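Bavham kitchen unit scheme extended to 454 homes
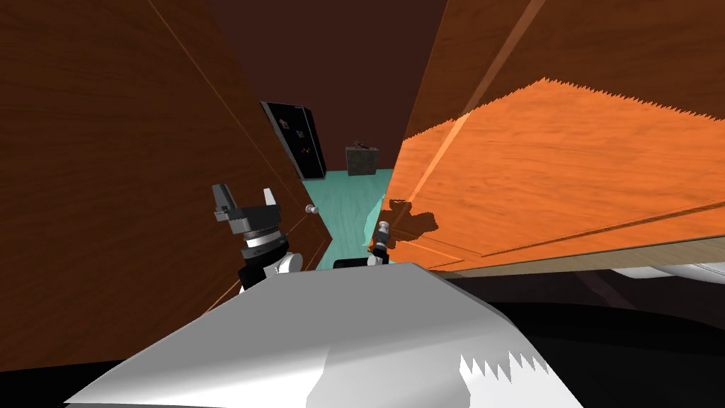 November 2022

The replacement of kitchen units in council-owned homes in Bavham will now cover 454 properties, up from 67 in the first phase. Fitting is due to start in February.

The supplier, Prolness, will deliver flat-packed units from its depot in Makamdale. Base units will be 600 mm wide, with adjustable legs to allow for uneven floors. Each door will have 2 soft-close hinges.

Worktops and sinks are included. Cookers are not – tenants must arrange disconnection before the fitting date. Homes with outdated wiring will be moved to a later phase.

Letters giving fitting dates will be sent to tenants in street order, starting with the Makamdale Road flats.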